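Le retour du savon en cube

Dans l'ancienne savonnerie Hamdy, à la sortie de Semau, les pains sèchent sur des claies pendant 27 jours avant d'être estampillés. L'atelier avait fermé quand les gels douche ont pris toute la place dans les supermarchés. Il a rouvert en juillet de l'an dernier avec 4 salariés, un chaudron de récupération et un carnet de commandes qui tenait sur une page.

Le bourg a compté jusqu'à six savonneries. On y faisait venir l'huile par la rivière, la soude par la route de Solitz, et l'on vendait surtout aux blanchisseries. Le savon de ménage partait en caisses de 80 pains, sans emballage individuel. Chaque maison avait son timbre, frappé sur une seule face, et les ménagères demandaient leur marque à l'épicier.

La recette a peu changé. Les huiles chauffent lentement, la soude est versée en plusieurs fois, puis la pâte cuit et repose avant d'être lavée à l'eau salée. Ce lavage enlève l'excès de soude et sépare la glycérine. Il faut ensuite couler la pâte, attendre qu'elle prenne et la découper au fil. Un pain coupé trop tôt se déforme, un pain coupé trop tard s'effrite aux angles.

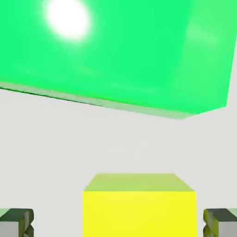

Reste la question de la couleur. Une huile d'olive de seconde pression donne un vert soutenu qui passe au brun clair avec le temps, surtout à la lumière. Une partie de la clientèle s'en méfie et croit le produit périmé. D'autres fabricants ajoutent un colorant pour stabiliser la teinte - l'atelier Hamdy s'y refuse et perd des ventes, les gérants le reconnaissent volontiers.

À Solitz, la maison Mallarine a fait un autre choix. Elle achète des bases déjà prêtes, les parfume et les presse à froid. La production va plus vite, les prix sont plus bas et les pains sont tous identiques. Les deux entreprises vendent parfois dans les mêmes boutiques, sur la même étagère, et l'étiquette n'aide guère à les distinguer. Il faut lire la liste des ingrédients et savoir que « sodium olivate » désigne l'huile d'olive saponifiée.

Côté usage, un pain de 290 grammes dure longtemps s'il sèche entre deux lavages. Un porte-savon ajouré suffit. Dans une coupelle pleine d'eau, il ramollit et fond en quelques semaines. Pour la lessive, on le râpe soi-même, de préférence quand il est encore un peu tendre - très sec, il part en poussière et fait éternuer.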